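Ticket: gripper width reads wrong after a long squeeze on soft items
Project: Partington
Opened by: Kasun Biswas
Status: Closed, with one follow-up

Task is basin sorting. The operator picks small household items out of the yellow basin and sets them on the cloth, two hand-held grippers in use. The policy is then trained on those demonstrations.

Problem: on soft items the recorded opening drifts. After a firm squeeze and release, the log says the jaws are still partly closed when they are fully open. On replay the arm comes down too narrow and knocks the next item over. Hard items like the cartons replay fine.

Checked so far:
- Recalibrated both units, open stop and closed stop. No change.
- Swapped left and right units. Fault stayed with the right-hand role, so it isn't one unit.
- Restarted the Zoltmont logger between takes. The first takes are clean, then the offset comes back.

The layered foam block is the worst item for it. It takes a real squeeze between the pads before it will lift.
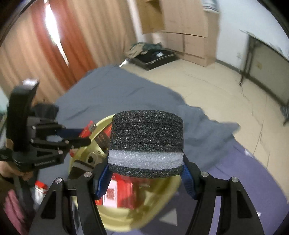
Murray Harawira: How long are you holding the squeeze? We had the same offset on Drilla when people gripped for more than 5 seconds. The logger takes a long steady reading as a new closed stop and shifts everything after it.

Kasun: Longer than that on foam, yes. People hold it while they decide where to put it down. I'll look for the setting.

Wednesday, 2:20 p.m. Found it. Auto-zero was on in the session profile, with the hold time at 5 seconds. Turned it off and recorded 20 takes with long holds on purpose. Open width now comes back to the same value every time.

Also changed the operator notes. Open the jaws all the way before each approach - not just wide enough for the item - and pause there before moving in. That gives us a clean open reading to compare against in every take.

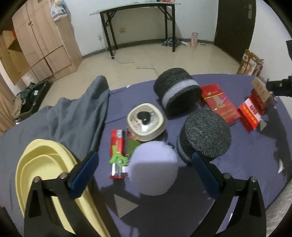

The old takes still need sorting. Any take recorded before the profile change with a foam item in it gets marked as suspect, and Rawiri Ormsby will run the width check on those before they go back in the training set. Takes with only hard items can stay.

Follow-up: auto-zero should be off in the default profile as well. Assigned to Angus Tipoki.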